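Friday, July 6, 2018

Well, the batteries are in the shed and I have the bruises to show for it.
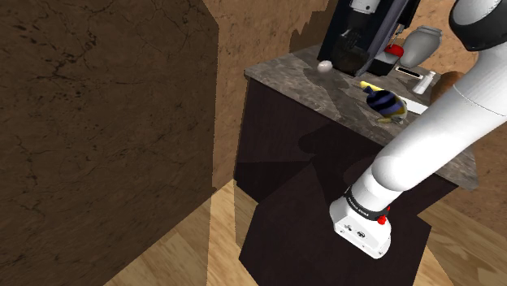
Gray marble counter, dark brown base.

I slept maybe five hours, got up too early and burned the toast, and Murali Nadar was already in the driveway with his truck running. He's the one putting in our solar setup up here on Pisharody Road, and he likes to start before the heat. Fine by me in theory! In practice I was standing in the yard in pajama pants holding one end of a battery that weighs 136 pounds (it's printed on the side, I checked twice) and wondering why I ever said I'd help to save on labor.

There are eight of them. We got six down the slope on the hand truck before lunch, and then the wheel went flat, so the last two came down on a sled made out of an old door. Murali says he's done it that way before. I had my doubts going past the woodpile but we got there.

The rest of the morning was wiring, meaning I passed things and held the flashlight. The inverter is the Fuson one, which took so long to ship that I'd pretty much given up and was pricing others. It's on the wall next to the door, a little crooked. Murali says it's level and the shed is crooked. I put the level on the shed and he's right, darn it.

Big argument (a friendly one) over the panels. I wanted them on the shed roof where they'd be out of the way, and he wants them on a ground rack by the south fence so I can brush the snow off without a ladder. I kept going on about the view from the porch. Then Minttu Mustonen came over from next door with iced coffee, listened for about a minute, and asked me how I felt about being on that roof in November with a broom. So it's the ground rack. I still think it's going to look like a bus stop out there.

Minttu's been off the grid longer than anyone on the road and I should have just asked her everything from the start. She runs her well pump only when the sun's on the panels, fills a tank up the hill, and lets it run down to the house all night on its own. I have been lying awake over the pump for weeks!! It pulls a lot when it kicks on and I was sure I'd need another pair of batteries just for that. She thinks a tank is cheaper and I think she's right. She has a 400 gallon one from the Brisby feed store and says they usually have more out back if you ask. Need to call them Monday. Need to measure whether one will even go up the path between the two big oaks, too.

The quote from the power company turned up again while I was hunting for the permit. I'd forgotten how bad it was. Poles all the way from the county road, trees to clear, and a bill that would have bought this whole setup and then another one. I put it back in the drawer. I don't know why I'm keeping it.

After lunch (cheese sandwiches, the last of the pickles) we did the grounding rod, and that was the worst part of the day by a mile. The soil here is fine for the first couple of feet and then it's all rock. Murali hit something and moved over, hit something again, moved over again. Third hole went down. My ears are still ringing and I've got a blister right where the pen goes, so excuse the handwriting.

Then the generator. It's the old Eltinach that came with the place and I was hoping to keep it for the cloudy weeks. It started on the fourth pull, ran long enough for me to get excited, coughed and quit. Murali thinks carburetor. I said how much and he said probably $75 if I take it off myself and bring it to the guy in town, and I said sure, as if I've ever taken a carburetor off anything. Dad would have had it out in ten minutes. I might call him tomorrow and have him talk me through it, he'd like that.

We switched the inverter on before Murali left. No panels yet, just what was in the batteries from the factory, but I plugged in the shop radio and got the ball game, and I stood there in the shed grinning like an idiot. Murali shook my hand. Then he made me switch it off again so I don't run them down before the rack goes in.

Things to do: call about the tank, find the other pair of work gloves, pay Murali for the conduit, ask Minttu what she does about lightning. Also return her pitcher.

Supper was eggs. Too tired for anything else, and the dog got most of mine.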